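Talstead Residential Services
Working Group on Domestic and Shop-Floor Automation
Minutes of the meeting held on 3/15/22

Present: Capucine Roussel (Chair), Jérémie Brunet (Housekeeping), Vsevolod Panasiuk (Technical Adviser), Capucine Tessier (Shop and Returns), Raphaël Delorme (Finance)

Apologies: none received.

1. Minutes of the previous meeting

The minutes were agreed as a correct record, subject to one change. Under item 4, "the Ferrand laundry" should read "the Ferrand linen store". The laundry at Ferrand is run under a separate contract and lies outside the group's remit.

2. Matters arising

Mr Brunet had circulated the list of chores requested by the Chair. It was noted that bed-making had been left off. Mr Brunet said that he had taken this to be out of reach for the present. The Chair asked that it be put back, so that the list would show all the work done and not only the work thought suitable for machines.

Ms Tessier confirmed that the shop-floor list was complete except for window dressing, which varied by season.

3. Floor cleaning at Ferrand

Mr Brunet reported on the Zaromus floor cleaner, which has been in use in the ground-floor corridors for 12 weeks. The corridors were being kept to the required standard and staff had stopped going over them by hand. The machine could not manage the threshold into the dining room and had to be carried across. It also stopped at loose rugs, two of which had been taken up by the residents' own choice.

Mr Panasiuk observed that the corridors were a favourable case, being long, level and usually clear. He would not expect the same result in residents' rooms, where the floor had first to be cleared of shoes, bags and cables, and that clearing was the greater part of the job.

Mr Delorme asked whether any staff hours had been saved. Mr Brunet replied that up to 8 hours a week had been released, and that these had gone to the linen store. He did not wish the figure to be read as a reduction in posts. The Chair asked that this be minuted.

Agreed: the machine to remain at Ferrand. No second machine to be bought until the threshold had been dealt with.

4. Folding and putting away

The group considered the written offer from Pratis for a towel-folding unit. Mr Panasiuk had seen the unit at work. It folded flat towels of one size neatly and slowly. Fitted sheets were not offered. A member of staff was needed to feed each towel in by one corner and to carry the finished pile to the shelf.

Mr Brunet said that the carrying and the shelving took his staff longer than the folding. Ms Tessier asked whether the unit would take knitwear from the shop and was told that it would not.

Mr Delorme noted that the offer included a yearly service charge of 1000, payable whether or not the unit was used. He could not recommend it on those terms.

Agreed: the offer to be declined, with thanks. Mr Panasiuk to ask Pratis to write again if the unit could be loaded from a basket without help.

5. Sorting and tidying of small articles

Ms Tessier introduced her paper on the accessories counter. At closing time the counter must be cleared, the articles sorted by kind, chains and clasps laid straight, and anything damaged set aside. New staff learn the work in an afternoon. She wished to know whether any machine could take on even the first step.

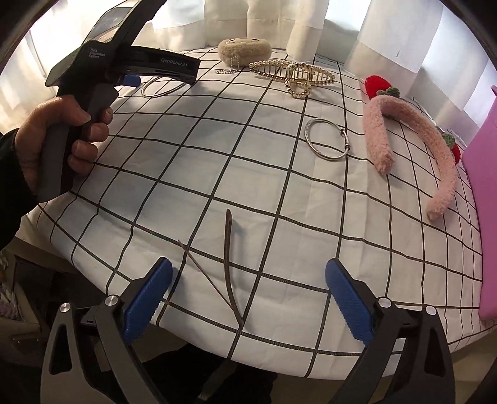
Mr Panasiuk advised that sorting small goods remained among the harder chores for a machine, although a person might think it one of the lightest. Boxes of a single size could be lifted in the same way every time, whereas accessories had little in common with one another. A fluffy pink headband with strawberry ornaments would give when pinched, a hair clip edged with pearl beads would not, and a thin bangle resting flat on a tablecloth offered very little to take hold of. The short ball chain hanging from the coin purse raised a further question, as the two ought to be moved together. He drew particular attention to the curved temple arm of a pair of glasses, lying close beside a thin straight wire. A member of staff would know to put such a piece with the damaged goods, and a machine would have to be taught it.

Ms Tessier asked whether grippers guided by hand were a fair guide to what a machine could do alone. Mr Panasiuk said that they were a fair guide to whether jaws of that kind could hold the article. The person holding the tool still supplied the judgement about where to pinch, how hard, and what to leave until last.

Mr Delorme asked for a plain answer as to whether the work could be handed over within the coming year. Mr Panasiuk's answer was no. He thought that larger articles of one kind, such as boxed slippers, might be worth a trial, and that the accessories should stay with staff.

Mr Brunet mentioned that residents' bedside tables posed much the same difficulty, with the added risk of moving something its owner expected to find in its place.

Agreed: no trial at the accessories counter. Ms Tessier to draw up a short list of boxed lines for discussion in April.

6. Any other business

Mr Delorme reminded members that claims for travel to Ferrand must be made on the new form.

The Chair asked that papers be sent out earlier than on this occasion.

7. Next meeting

To be held at Talstead in April, on a date to be confirmed by the Chair.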